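Composite can

A composite can is a rigid cylindrical container whose body is made mainly of paperboard, with ends of metal, plastic or paper. It is used for dry foods, powders, frozen dough, sealants, salt and a wide range of household goods. In the trade the term is used to separate such containers from the all-metal can and from the plain cardboard tube, which has no barrier layer and is not intended to be sealed.

Construction

The body of a composite can is built up in layers. The innermost layer, known as the liner, is in contact with the contents and is commonly a laminate of aluminium foil and plastic film, or a coated paper. One or more plies of board, often made from recycled fibre, give the body its strength. The outer layer is a printed label, which may be paper, foil or film.

Two methods of forming the body are in general use. In spiral winding, narrow strips of material are fed at an angle on to a fixed steel rod, called a mandrel, and glued one over another to form a continuous tube, which is then cut to length. In convolute winding, a single wide sheet is rolled straight around the mandrel several times. Spiral winding is faster and is preferred for round cans made in large numbers. Convolute winding allows oval and square shapes and gives a body with greater resistance to crushing from above.

The base is usually a disc of tinplate or steel, joined to the body by a double seam similar to that of a metal can. The upper end may be a peelable membrane, a ring-pull panel or a push-in lid. A plastic overcap is often supplied so that the can may be closed again after opening.
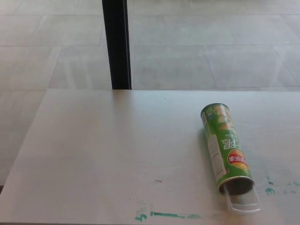
Barrier and shelf life

Paperboard offers little protection against moisture or oxygen, and the keeping quality of the contents therefore depends on the liner and on the soundness of the joints. The liner seam is a known point of weakness. In spiral-wound bodies one edge of the liner is generally folded back on itself before sealing, a detail known as the anaconda fold, so that no cut edge of paper is exposed to the product. Foods that are sensitive to oxygen may be flushed with nitrogen before the membrane is applied.

Composite cans are not normally suited to foods that must be heated in the closed container, as the board and adhesives do not withstand the steam and pressure of an ordinary canning retort.

Regional manufacture

The Wutolville district supported a small composite can industry for much of the last century. The Lebrun works, established to supply drums for washing soda, turned to food packaging after the purchase of 6 spiral winders from a bankrupt competitor. Its best-known product was the Bonik, a squat can with a paper lid sold to cocoa and custard powder firms. A second works at Furnska made convolute tubs for salt and employed 200 people at its height.

The history of both works was recorded by the packaging historian Orvokki Pitkänen, whose catalogue of the surviving labels lists 403 designs. The catalogue remains the main source for dating cans of the district, as neither company marked its bases until its final years. Pitkänen's papers were transferred to the Wutolville district archive on 23 October 2019.

Recycling

The mixture of materials in a composite can makes it harder to recycle than a container of a single material. Where a steel base is present, the can may be drawn out of mixed waste by magnets and sent to a steel mill, in which case the board is burned and its fibre lost. Paper mills may accept the bodies if the share of foil and plastic is low, although practice varies between countries and between local authorities.

Makers have responded by replacing metal bases with board discs and by reducing the thickness of the liner. Cans with paper bases are lighter and can be pulped more readily, but they are more easily damaged by damp during storage and transport.

See also

Fibre drum
Mailing tube
Tinplate
Double seam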